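Sandra Whiteley swears by the two-second shirt fold, the one where you pinch the fabric in two spots, flip, and supposedly get a perfect rectangle. I've given it 20 tries now. My sleeves still end up somewhere in the middle, and the hem rolls up on itself - every single time. I'm told it takes practice. So does the boring way, and I already know that one.

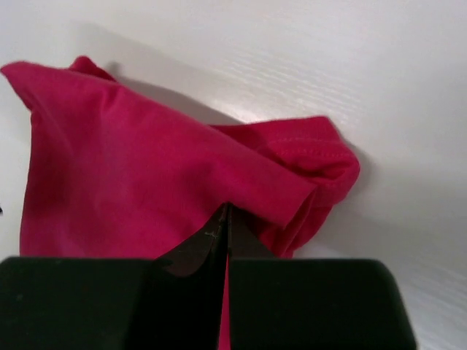

Raspberry pink, still not a rectangle.

I'll try again in October, maybe with towels. Towels don't have sleeves.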